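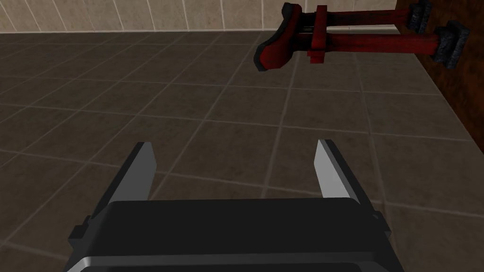

*Simulated wrist view, gripper open, red clamp still out of reach.*

## Filtering rollouts before you train on them

We generated 2,000 clamp approaches in the Sesby simulator and, being optimists, trained on every one. The policy learned to hover. Roswitha Brinkmann suggested looking at the data, a method with a long history.

1. Replay each rollout from the wrist view only. The overhead view flatters everybody.
2. Drop any rollout where the clamp never gets between the fingers. We lost 96 that way.
3. Trim idle steps at the start. Ours ran to 18, during which the arm contemplated the floor tiles.
4. Retrain from scratch. Fine-tuning the old checkpoint keeps the hovering.

That left 1,904 rollouts. On 281 held-out starts, the filtered policy closed on the clamp far more often, and it hovered mostly when the clamp started near the cabinet side. Keep the trim threshold in the config file. I hard-coded mine in November and spent an afternoon blaming Kuroda's loader.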